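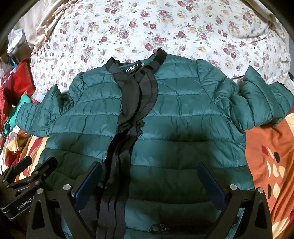
Can I just write to you if I own shares in Gastine? Yes please! I run the little investor desk at Gastine, so if you've got a question about the new board seats, I'm the one who opens it. We own 12 outerwear labels these days and most of my mail is really about clothes (a green puffer jacket like the one laid out on the roses bedspread gets more love than any annual report), but I do enjoy a good governance question.

How many directors are there now?
Nine. Two came over from Fortin when we bought it, and both stand for election in September like everybody else.

Do I get a vote?
If you held even one share on April 30, 2023, yes. Your voting code comes by mail. Lost it? Write me and I'll send another, I did 27 of those last week.

Who picks the candidates?
A search firm called Pondov makes the long list, then the board interviews people. I don't get a say, sadly.

Can I ask something at the meeting?
Sure, online or in the room. Send it ahead if it's long, we only have 40 minutes for questions.

Is Jitix getting a seat?
No. They hold shares, same as you, and they haven't asked for one.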